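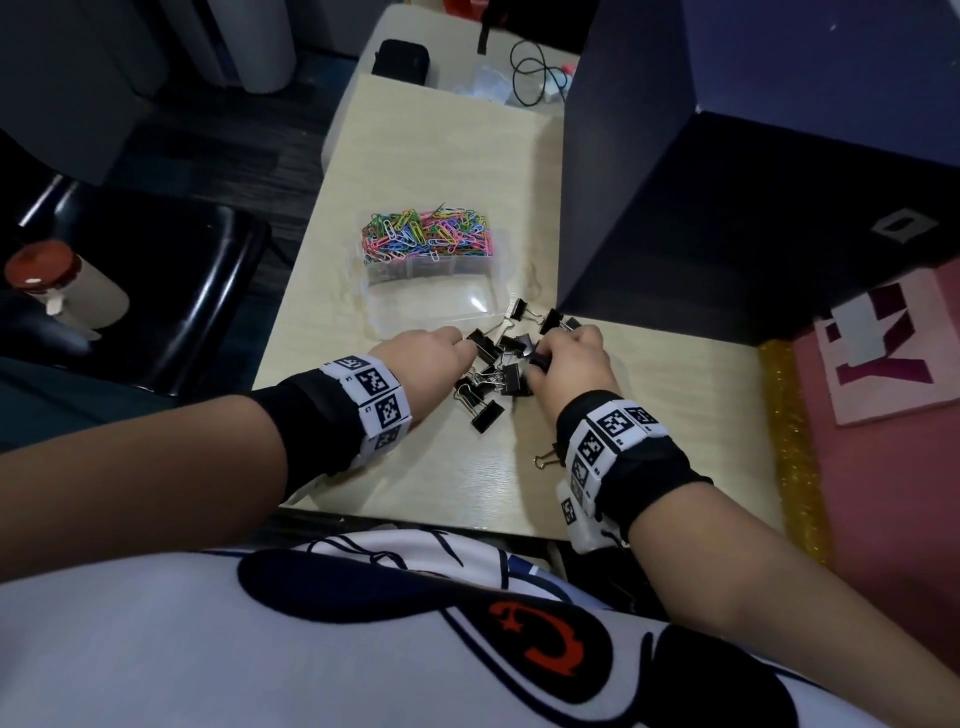
Thursday, March 16, 2023
Rig notebook, wristband capture station (bench 2). Written up by Morenike

Long day on the bench and I want to get it all down before I forget which strap did what. Ardalan, if you're reading this before you start your shift, skip to the bit about the left band and then come and find me!

The trouble since Monday has been the left wrist pose. It would track sweetly for a while, then hop sideways by a finger's width whenever the hand curled down to pick, and hop back again when it opened out. The right side has behaved itself all week. I spent far too much of the morning blaming the lens calibration (I redid it, it was fine, the numbers are on the sheet in the drawer) before Canan pointed out that the layout file for the left band still dated from January, when we had the old strips on. So the software was looking for the L patches where they used to sit on the old strip, and the more of them it could see at once the more confused it got. A new layout file went in before lunch, measured twice with the good callipers, and the hopping has gone on every take I've looked through so far.

Band care, while I'm at it. The black fabric part stretches with wear and the white strip then creeps round towards the thumb. Please do them up snugly over the wrist bone, with the printed labels where the head camera can read them, and run the wrist-turn check before the first take of each session. Wipe the strips with a barely damp cloth. No alcohol on them, please, it lifts the print at the corners and I have only 4 spares left until the Zutine order turns up.

Sorting task: binder clips on the open table, paper clips staying in the clear box behind them. I like the binder clips very much for this, they're awkward little things and the wire handles point every which way, so the fingers have to do some proper work. The odd one with the gold-toned handles is small and wants to be kept in the set, as Gholamreza uses it when he checks the labelling. The clear box does throw some reflections from the overhead light. I tried the exposure at 2,000 and at 900 (microseconds, both) and the shorter one was kinder to the marker edges, so 900 is now saved as the default for this bench.

Still to do:
Re-measure the right band too, for fairness.
Ask Firdevs whether the Kernville bench is on the old layout file as well. I rather fear it is.
Go back over Tuesday's takes and mark the ones with the hop in them.
New cable tie for the head mount lead, it tugs when you lean forward.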